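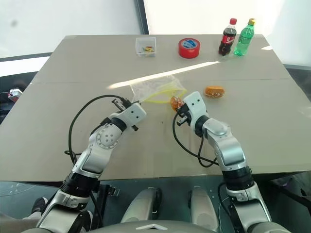
Packing small foods in zip-top bags

A clear bag with a coloured seal is easier to close than one that is clear all over. With a bright yellow zip you can see at once where the opening is and whether both halves are lined up. They cost a little more in our local shop, but we waste fewer of them.

Opening the bag

New bags cling together at the top. Rub the two edges between finger and thumb until they part, then run a finger along the inside of the seal. If the bag has been used before and has gone crumpled, smooth it flat on the table first. Creases near the seal are the usual cause of a bag that won't shut.

Lay the bag down with its opening towards the hand you pack with. Wulan Pillai, who used to make up lunches for a school kitchen, folds the top 3 cm outwards to form a cuff. The cuff keeps crumbs and grease out of the zip, and it holds the mouth open while you fill.

Bread rolls

Rolls must be fully cool. A warm roll will mist the inside of the bag and the crust goes leathery. Small oval rolls baked at home need at least 30 minutes on a rack; larger ones can take twice that. Put them in on their sides in a single layer and press out the air gently with the flat of your hand. Don't squeeze, or they stay squashed.

Keep bread in its own bag. Sweets, dried fruit and anything sticky will soften the crust where they touch it.

For the freezer, write the month on the bag before you fill it. Pens skid on a full bag. Rolls keep well for up to 12 weeks and thaw on the worktop in a couple of hours.

Sweets and other sticky things

Glossy boiled sweets draw damp from the air. Wrap each one in a twist of greaseproof paper, or dust them lightly with icing sugar and shake off the extra. Use the smallest bag that will hold them.

Protecting the table

A flat sheet of cardboard makes a good packing surface. It doesn't slide, crumbs show up on it and you can carry it to the bin to tip them off. If one sheet is too short, butt two together and tape the join underneath. Replace it when it gets greasy.

Keep bread out of direct sun while you work. A sunny table by a window will dry out cut rolls in 15 minutes.

Using bags again

Bags that held bread or dry biscuits can be washed in warm soapy water and propped open over a wooden spoon to dry. Throw away any that held raw meat or fish. Check the corners of the seal before putting a bag back in the drawer, as that is where they split first.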